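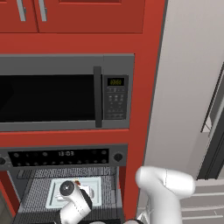
Gripper stays closed after placing a mug on the oven rack (kitchen sim)

rackandpin
Running the Bramard kitchen in Wodari. The task is to set a mug on the tray on the pulled-out oven rack, open the fingers and back off. In 30 of 185 episodes the fingers never open. The arm retracts anyway and takes the mug with it, and twice it pulled the tray off the rack too. No error in the log. Started after I updated in September.

tolu_k
What's your contact offset on the fingers? If it's too big they can stick to thin-walled objects.

rackandpin
Default. Tried half of that, same result.

Gantry9
I doubt it's contact. If the arm moves on while the fingers are closed, your state machine isn't checking anything. Log the finger width when the open command goes out.

tolu_k
Could be both. I had a mug stick with the command going through fine.

rackandpin
Logged it. In the bad episodes the open command is sent, then overwritten by a close command 10 steps later. The planner times out and resends the last grasp.

Gantry9
So not contact.

tolu_k
Fair, for this one. I'd still lower the friction, 3,000 on the finger stiffness is asking for trouble.

Gantry9
Stiffness isn't friction. Leave it alone until the command bug is fixed or you won't know which change helped.

rackandpin
Clearing the command queue on timeout for now, and the arm won't retract until the finger width reads open. Will rerun the full set tonight. I don't want this going near the real arm before then.

mossy_bit
Same thing with Hider, different task. Clearing the queue fixed most of mine but not all.

Related topics
Oven door collides with wrist on approach
Major update: planner timeout settings
Wodari: tray slides when rack is pulled out
Finger width reads zero after reset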